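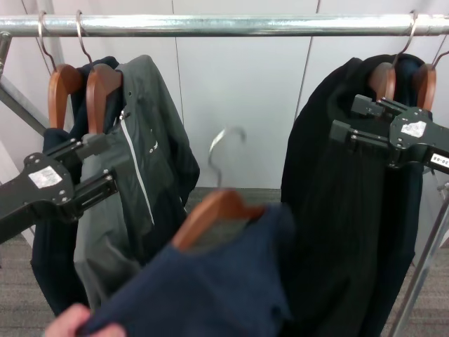 Mikkel Frandsen has been trying to get a machine to tidy a clothes rack for most of two years, and he'd like people to stop asking when it will do their laundry. "Not soon," he says. Quick laugh. He runs the garment work at Skultix, nine to whenever, and we talked standing up because he had a call coming. The rack is the whole job right now. Wooden hangers, chrome rail, a black pinstriped piece on one side with a gripper on it, a dark navy one on the other side with a gripper on that too, and a person's hand down at the hem of the navy knit in the middle. I ask about the hand. "People do hems without thinking," Frandsen says. "You feel the weight, you feel it snag. The gripper feels almost nothing."

So what's hard? Hooks, mostly. "A hook is easy to get off a rail and horrible to get back on." Then cloth. A box stays a box, he says, but a jacket is a differnt shape every time you let go of it.

His team logged 767 rehang tries in May on the setup they call Ravn. It finished 681 with no help. I say that sounds pretty good. He makes a face.

"Go work in a store and drop that many coats. See how long you last."

Fair enough. And speed? Worse. A decent sales clerk clears a fitting room rack in a few minutes. Ravn wants seven minutes for one rail, and that's on a good day with the hangers spaced out.

Trellirska, a small clothing chain, has asked for a trial on the shop floor after closing. Frandsen said yes to the stock room only. No customers, no kids running through the coats. "They wanted the window. I said no way."

At home he sees even less hope for now. Closets are dark and jammed full, every hanger is diffrent. Wire ones especially, he hates wire ones. Floors first, he thinks, then maybe dishes, then clothes way after that. Folding he won't even discuss, that's the Fereck group down the hall and "they have their own headaches."

Does he hang up his own shirts? "There's a chair," he says. Phone rings, he's gone.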